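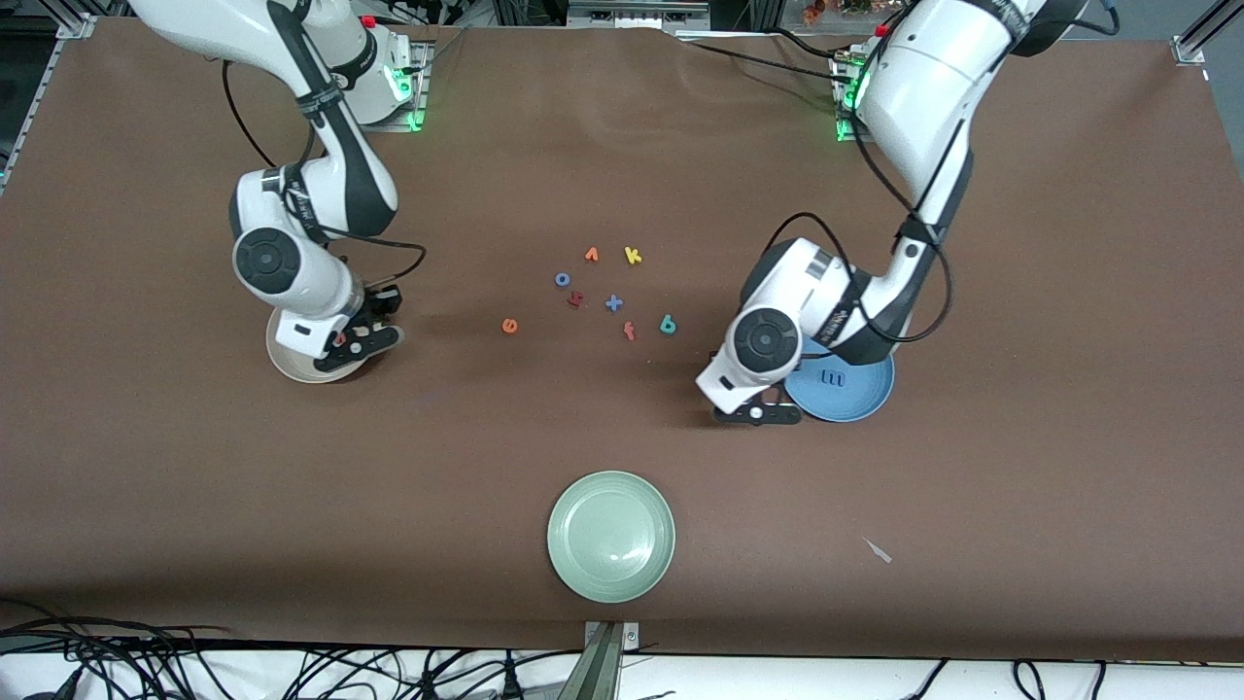 Foam letters on brown paper, with the cream and blue plates

Stuklow
Posted September 17, 2025
Finally sorting our foam letters by color! The plan is blues and greens on the blue plate, reds and oranges on the cream one, and the yellows go wherever they fit. I love the brown paper under it all – the orange f really pops. My only gripe is the blue m, it just about disappears on that plate. Anyone else sort by color, or do you go straight to the alphabet?

Probert
Alphabet, always. Color is cute but you'll never find a k when you need one. I have 170 of these things in a shoebox and I gave up on color back in January.

Stuklow
Ha, fair, but I like looking at them! On the blue plate here it's the m next to the teal b and a yellow a.

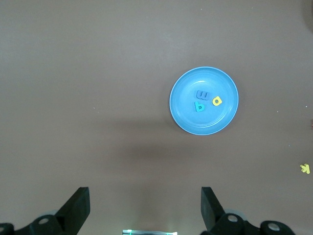 Zeletti
I'd swap the plates around if it were me. Blue on blue is hard on little eyes, and cream shows every color you've got. I'm with Stuklow on sorting by color though, sorry Probert.

Probert
No hard feelings – just don't come crying when you have to spell "box" in a hurry.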